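From: Ruby-Lee Ellery
To: cell-upkeep list
Date: January 18, 2020
Subject: Re: Bralham cell, board creeping on the blue table

Pearce wrote:
> We moved the arm over to the Ernwood bench in October and it has
> been missing picks ever since, always to the same side. I've redone
> the camera calibration 3 times. Is it worth doing again, or should I
> be looking at the gripper? Error log is full of code 2911.

Leave the gripper alone for now. If the misses all go to the same side, I'd look at the board first. Ours at Villa had crept a little on the perforated table, and the arm kept going to where the board used to be.

We run colour pairs on a plain wooden board - two each of red, yellow, green and blue, in mixed shapes. Some pairs are left touching and others are spread apart, so the picks aren't all easy ones.

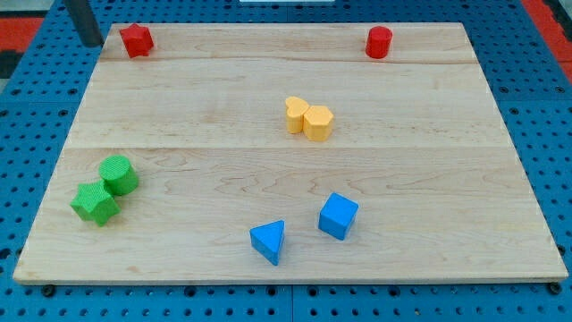
How often should the board position be checked?
Every 300 picks, and any time somebody has leaned on the table or cleaned it.

To check it, jog the arm to each corner of the board at low speed and write down the offsets. If they all lean the same way, the board has moved. Square it up, snug the bolts a bit at a time, going corner to corner, then teach the origin again. Let the arm warm up for 30 minutes before you teach anything.

On our controller 2911 only means the grip closed on nothing, so it won't tell you why. Send me your corner offsets if they don't make sense and I'll go through them on Monday.

Ruby-Lee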